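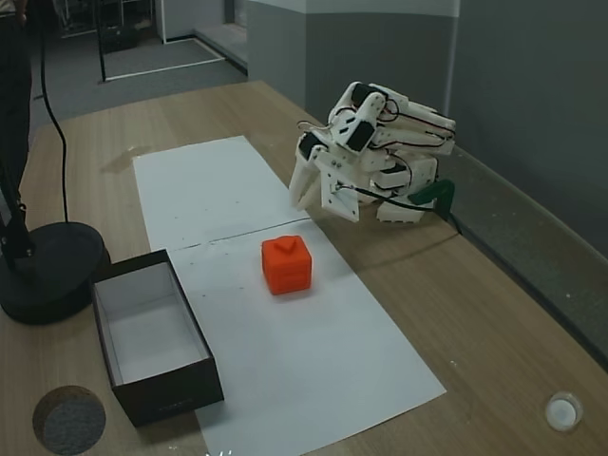 White paper on the table.

I've been buying online ads for a small chain of garden shops for a while now, and on Thursday I finally went through the frequency reports properly. We had set a cap of 2 impressions per person per day. According to Komia, which handles our display ads, the cap was holding. According to Rilix, which handles video and connected TV, it was also holding.

Both were right as far as they went. The trouble is that each one counts its own people. Somebody who saw two banners on a phone and two video spots on the telly in the evening counted as two different people, both within the cap. I exported the household-level log from Cosura and sorted it by exposures. The top household had 208 in November. That is a lot of adverts for compost.

I took the 100 heaviest households and checked them by hand. Most had one television, a tablet and a couple of phones, and the reports had no link between any of them. Only 10 had been matched across devices. 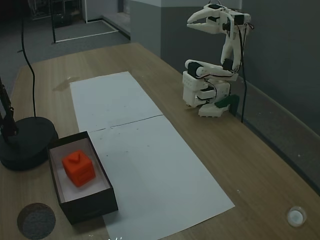
Whitcombe, replying to my first note on this, thinks I'm looking at the wrong end of it: "Household matching over-counts as well. Four people share that telly, and you've put every spot down to all of them. I'd drop the cap on the video side to one a day and leave display alone until you've got a month to compare."

I take the point about shared screens, and I can't separate the viewers with the log I have. I've lowered the video cap as suggested and left display where it was. I've also asked both platforms whether they will accept the same hashed ID from us. Komia said yes the same afternoon. Rilix has opened a ticket.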